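우르카세르 조립완구 도서관, 3월부터 '반납 전 세기' 폐지

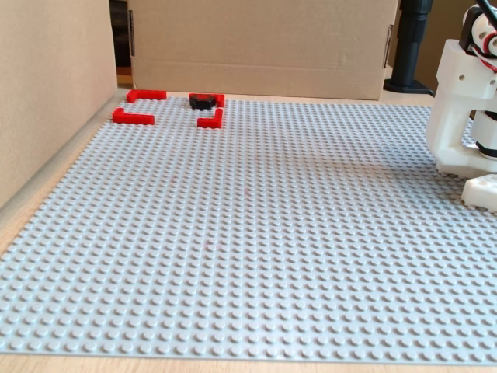 리오노라 팡가니반은 이 소식을 듣고 그동안 토요일 저녁을 돌려받을 수 있느냐고 물었다. 소급 적용은 없다는 답이 돌아왔다고 한다.

동네에서 조립 블록을 빌려주는 우르카세르 완구 도서관이 개관 때부터 지켜 온 반납 규정을 손본다. 지금까지 이용자는 상자를 돌려주기 전에 조각을 전부 세어 색깔별 표에 적어야 했다. 가장 큰 상자인 '네른스카 세트'에는 조각이 3,000개 들어 있다. 대여 기간은 3주인데, 이용자들 사이에서는 그중 하루는 놀이가 아니라 회계에 쓰는 날로 통했다.

새 규정은 간단하다. 상자째 저울에 올려 무게만 잰다. 빌려 갈 때와 차이가 작으면 그대로 통과, 크면 그때 가서 세어 본다. 도서관 측은 이 방식을 검토하는 데 두 해가 걸렸다고 밝혔다. 저울은 그 두 해 내내 접수대 옆에 있었고, 주로 화분 받침으로 쓰였다.

운영을 맡은 이슈벨 모팻은 "세는 것도 교육이라고 생각했다"고 말했다. 어느 쪽의 교육이었느냐는 질문에는 잠시 생각하더니 부모 쪽이었던 것 같다고 했다. 실제로 표를 채운 글씨는 대부분 어른 것이었고, 일부는 숫자가 지나치게 딱 떨어져 의심을 샀다. 한 가족은 매번 단 한 조각의 오차도 없이 상자를 돌려주다가, 다른 세트의 조각이 섞여 나오면서 비결이 드러났다. 모자란 수를 집에 있던 것으로 채워 넣은 것이다. 도서관은 벌금 대신 감사장을 주는 방안을 논의했으나 결론을 내지 못했다.

반대가 없지는 않다. 막상스 콜레는 무게만 맞으면 된다면 누군가 블록 대신 감자를 넣을 수도 있다고 지적했다. 모팻은 감자가 들어오면 알아볼 자신이 있다고 답했다. 다만 색이 뒤바뀐 조각까지 저울이 잡아내지는 못한다는 점은 인정했다. 빨간 조각이 나가고 같은 모양의 노란 조각이 들어와도 바늘은 꿈쩍하지 않는다. 도서관은 이런 경우를 '취향의 차이'로 분류하기로 했다.

연체 규정은 그대로다. 한 상자를 120일 동안 돌려주지 않은 이용자가 현재 최장 기록을 갖고 있는데, 성을 짓는 중이며 지붕만 남았다는 연락이 마지막이었다. 지붕 조각은 추가 대여가 가능하다고 회신했으나 아직 답이 없다.

판 모양 부품은 따로 취급한다. 밑판은 상자에 넣지 않고 낱장으로 빌려주며, 휘지 않게 눕혀서 들고 와야 한다. 비 오는 날 우산 대용으로 쓰는 것은 지금도 금지다. 안내문에 이 조항이 왜 들어갔는지 묻자 모팻은 있을 만하니까 있다고만 했다.

바뀐 규정은 3월 첫 월요일 오전 10시 개관과 함께 적용된다. 그 전에 반납하는 사람은 예전처럼 세어야 한다. 2월 마지막 주 반납 예약은 현재 한 건도 없다.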